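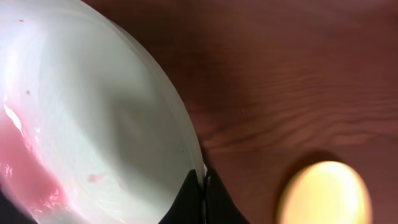 About Cimura

Cimura is a small cookery school in the old dairy building in Bidwood. We opened in 1992 with one kitchen and a borrowed oven. Today there are 3 kitchens, a room for tasting and a garden where we grow herbs and some soft fruit.

Our courses are for people who cook at home. Many students come to us without any experience, and they are very welcome. Others cook already many years and want to learn bread, preserves or cold desserts in the correct way. We keep the groups small, with a maximum of 7 students, so the teacher has time for each person.

All lessons are given in English. Our teachers come from different countries and you will hear different accents – please ask if something is not clear, we will gladly repeat it.

The day courses begin at 9.30 in the morning and finish after lunch, which we eat together at the long table. The evening courses are shorter and there is a light supper. Aprons and knives are from the school. If you have an allergy, please write it on the booking form and we will change the recipe where it is possible.

Every October we hold the Tindis week, named after the orchard on the hill behind us. In this week we cook only with apples, pears and quinces, and former students may join for half of the price.

Most of our flour comes from the Akl mill, and the eggs and milk from farms in the valley. What we cannot buy near Bidwood we order from a wholesaler in the town.

The school is beside the bridge, with parking behind the building. The kitchens are on the ground floor and can be reached without stairs. The office is open in the mornings.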